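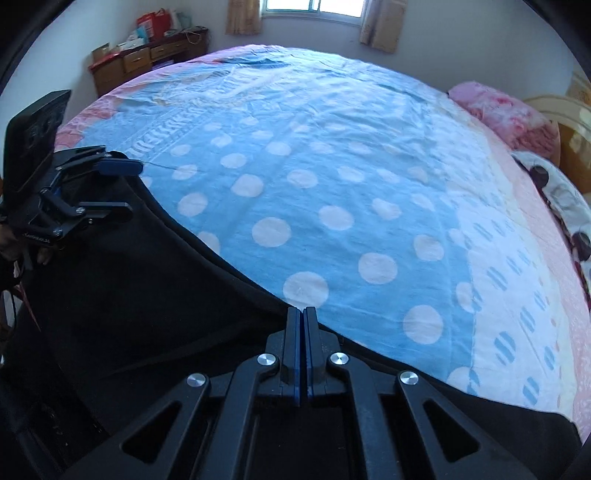
Black fabric spread on a bed with a blue dotted sheet.

How to Request a Copy of a Police Incident Report

Istanau Police Records Office
Last updated August 4, 2016

Anyone named in an incident report may request a copy from the Records Office. This includes victims, drivers, property owners and the parent or legal guardian of a minor. Attorneys and insurers must attach a signed release from the person they represent.

Before you begin

Find your case number. It is printed on the card the responding officer left with you. If you no longer have the card, give the date, the street address and the name of at least one person involved. Searches without a case number take longer.

Step 1. Complete Form 303

Form 303 is available at the front counter of the Mathias Building and at the Studum substation. Print in ink. Sign the second page in front of a records clerk or a notary. Unsigned forms are returned by mail.

Step 2. Show identification

Bring a driver's license, passport or state identification card. Requests sent by mail must include a photocopy of one of these.

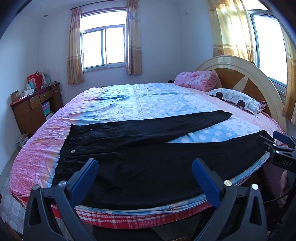 Step 3. Pay the fee

Reports of 50 pages or fewer are provided free of charge to victims. All other requesters pay at the counter by check or money order. Cash is accepted at the Mathias Building only.

Step 4. Wait for review

A clerk reviews each report before release. Names of minors, medical details and the home addresses of domestic violence victims are removed. Reports tied to an open investigation or a pending charge may be withheld in full, and you will receive a letter stating the reason.

The office has handled more than 3,000 requests under the current procedure, which took effect in April.

If your request is denied

You may appeal in writing. Address the appeal to Haf Harries, Records Supervisor, 139 Stindero Avenue, and enclose a copy of the denial letter. Do not send a second Form 303.

Arrest records, court filings and protective orders are kept by the Clerk of Court and cannot be requested through this office.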